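9/29/18, garment folding, hand-held demonstrations, Prilosdale flat

Continuing with the padded jacket on the bed. Same hand-held gripper as before, finger spacing left at the January setting. 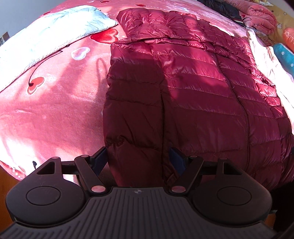

Aim for this block was sleeve folds only: grip near the cuff, lift, carry across the body, lay down, release. Zip and hem are left for a later block. Total recorded 157 demonstrations, of which 48 rejected on first pass.

Reasons for rejection, most frequent first:

- Tracking lost during the carry. Usually when the wrist was turned over and the lens ended up close to the fabric, so there was nothing but quilting in view. The stitched bands all look alike to the tracker.
- Grip closed on the outer shell only. The padding slides inside and the sleeve twists on the way over. Looks fine until the release.
- Operator hesitated above the sleeve for longer than the 2 s limit. I am not sure this limit is right for soft items. It was copied from the Bulten cup task, where there is no reason to wait.
- Free hand used to flatten the body panel. Discard every time, even if the fold is good. The arm has one gripper and can't copy it.

Approach angle matters more than I had written down previously. Coming in flat along the bed pushes the sleeve away before the fingers close. Coming in steeply, with one finger in the gap between sleeve and body, works better, but the finger can then catch the body panel on the way up. Settled on a steep entry, short pause, close, then a small sideways pull before lifting. The pull frees the sleeve from the body. Please demonstrate it the same way each time, as mixed styles gave us trouble with the towels.

Light: direct sun on the bed for part of the session. Exposure was locked to begin with, then switched to automatic. Kept both sets, tagged separately. The locked ones lose detail on pale fabric. Automatic is better there but the brightness jumps as the gripper moves between sun and shade, and the Kwon alignment script reads the jump as a cut. It split 13 recordings in two. Rejoined by hand, timestamps checked against the finger encoder log.

Bedding and other textiles stay where they are between takes. Only the jacket is reset. Start position should vary a little in rotation, and the sleeve should not always begin straight.

Replay on the arm, Clolis policy trained on the accepted set without the split recordings: reaches the sleeve reliably, closes too early. Suspect the finger width signal is ahead of the video by a few samples. Same symptom as an earlier latency error, so check the calibration file before recording more.

To do:

- [ ] Measure finger width latency again, both fingers
- [ ] Raise the hesitation limit for soft items and re-run the filter
- [ ] Retrain with the rejoined recordings included
- [ ] Left sleeve and right sleeve into separate folders
- [ ] Replace grip pads if the slipping continues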